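Lirna Classroom Journals: a collection of preschool and kindergarten unit notes

README, please read before you download

Hello, and thank you for stopping by. Lirna is a collection of 3,614 short journal entries written by teachers of young children, mostly ages three to six, while they were in the middle of teaching a unit about a country, a region, or a body of water. The entries tell what was read aloud, what was painted, what got spilled, which songs stuck, and which ones the children politely refused to sing. I have been gathering them for a good many years (longer than I meant to!) and it finally seemed silly to keep them all to myself.

The collection started with a shoebox of my own index cards from a unit on Finland. I had written down every question the children asked about reindeer, and there were a great many. A teacher across the hall asked to borrow the box, then added cards of her own on Peru, and by May we had a second box and were arguing in a friendly way about how to sort them. The sorting you will find here still follows those first two boxes more than I would like to admit.

What is in the folder

entries/ has one plain text file per journal entry. File names begin with the unit name, then the week of the unit, then a short tag such as "songs" or "maps."

units/ has one page for each of the 179 units, with the book list, the songs, the supply list if the teacher kept one, and the order of the weeks.

questions/ holds children's questions, copied down as close to word for word as the teacher could manage. Spelling has been tidied and nothing else. "Does Norway have a bedtime" is left exactly like that.

notes/ is mine. It is a bit of a jumble, with reminders to myself about entries I merged or split and a long page about what to do with the word "culture," which teachers use for everything from dancing to soup.

Each entry has a few lines at the top: unit, week, age group, length of the activity, and whether it happened indoors or out. The length is the teacher's own guess. Please don't build anything serious on it. A walk around the playground pretending to cross the Alps may be put down as ten minutes by one person and most of a morning by another, and I believe them both.

How the entries were chosen

I took nearly everything that was offered, with a few exceptions. I left out entries made up only of a schedule, and I left out anything where a child could be recognized from what was written. Children's names have been taken out entirely and replaced with "a child" or "another child," which makes some of the livelier stories a little confusing, especially the one about the papier-mâché volcano. Teachers' names appear only where they asked for them.

The largest group of entries, a little over a third, came through the Kikier teachers' circle, which met in the evenings at the Lewis branch library and kept wonderful records. The Dero after-school program sent the cooking entries almost single-handedly. If you are hoping to study how food is taught to small children, you will be leaning on Dero for most of it, and you should say so in whatever you write. 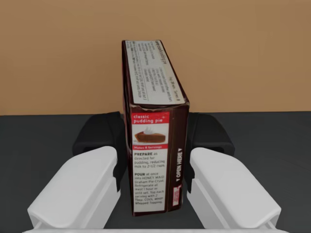
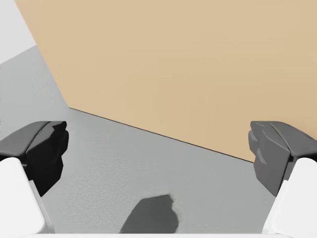
Pentti Kokkonen wrote back after reading an early copy: I enjoyed the collection very much, but I think you should warn people that the Nordic units are all snow. We have summers. My own group spent three weeks on lakes, mosquitoes and staying up too late, and I see those pages filed under "weather, other." A person searching for Finland and finding only mittens will come away with a funny idea of the place, and so will the children they teach.

He was quite right, and I spent a long evening with his letter and the tag list. The summer pages now sit with the Finland unit where they belong, and I went looking for the same trouble elsewhere. I found it, of course. Egypt was nearly all pyramids, Australia nearly all kangaroos, and Brazil had two very good entries on city buses filed under "misc" where I doubt a soul would ever have opened them. I have moved what I could. Still, please keep in mind that these are units made for small children by busy people, often from whatever picture books the library had that month, and a country tends to shrink to the things that are easy to draw.

Things you might use it for

Teachers have mostly used it to borrow ideas, and I would be delighted if that went on. Start with units/ and read a whole unit from first week to last, as the single entries can seem odd on their own. (Why is everybody suddenly lying under the tables? It is the Sistine Chapel, and they are painting it.)

If you work with text, the questions/ folder is the part people ask me about. It is small and uneven, but the questions are real ones. Some units have pages and pages of them and others have two. The longest single list, on Antarctica, came from a class that had decided penguins were in charge there and wanted to know about the laws.

I would ask you not to use the collection to compare one school with another, or to judge how well anybody teaches. Some teachers wrote their notes at the end of the day with their coats on. A short entry may stand for a beautiful afternoon.

Known troubles

The age group is missing from up to 3,000 lines in the older index file, index_old.txt. Use index.txt unless you have some reason to want the old one.

There are 11 entries in which the week number is plainly wrong (week 40 of a six-week unit on Japan, for one). I have left them as they came and marked them with a star.

Song titles were written down by ear and can be quite creative. I fixed the ones I knew. A fair number are in languages I don't read, and I would be grateful for help with those.

The Greece unit appears twice, once as "Greece" and once as "Ancient Greece and snacks." They are different units by different teachers, and both are worth having.

Sharing and thanks

You may copy, change, and pass along anything here for teaching or study. Please keep this file with it, and please credit the Lirna Classroom Journals by name. If you print entries for a workshop, keep the unit name on the page so people can find their way back to the rest.

Corrections are very welcome, long letters included. Tell me the file name and what you think it ought to say, and if you have lake pages of your own, send those too. I read mail in the evening after supper and answer most of it by the end of the month.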